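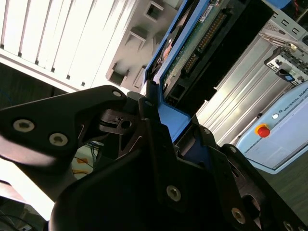 4. Recording a demonstration by hand

In unit 3 you drove the arm from the remote station. In this unit you hold the arm yourself and lead it through the task. The wrist camera records the whole time.

Before you start
Check that you can reach the red emergency stop from where you stand. Load the Sung project file and set the payload for the gripper plus a drive caddy. If the payload is wrong, the arm will drift when you let go of it.

Recording
Start with the gripper open and clear of the parts. Bring it in slowly, close on the part, and wait one second before you move off. Keep your hands behind the wrist so they stay out of the camera view. If you bump something, stop and throw the run away - do not try to fix it halfway through.

Each pair records 15 good runs. Change the start pose a little every time. The course set from March has 206 runs, and 37 of them were dropped in review, mostly for rushed grasps. 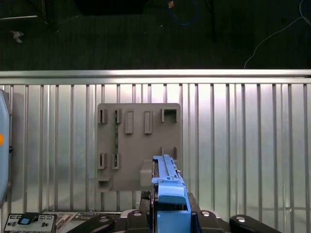
Slow down again when the part is close to where it will go. Small corrections near the board are fine and worth keeping. Large swings are not, and the policy will copy them.

By remote control
Pairs who prefer the remote station may use it for up to 11 of their runs. Mark these "R" in the log. Remote runs are slower and the grip force is harder to judge - watch the force readout on the Werkton screen.

Hand in the log and the run folder to Anjani Lubis by December 9, 2023. Reading for unit 5 is the Dritia handout, sections 1 and 2.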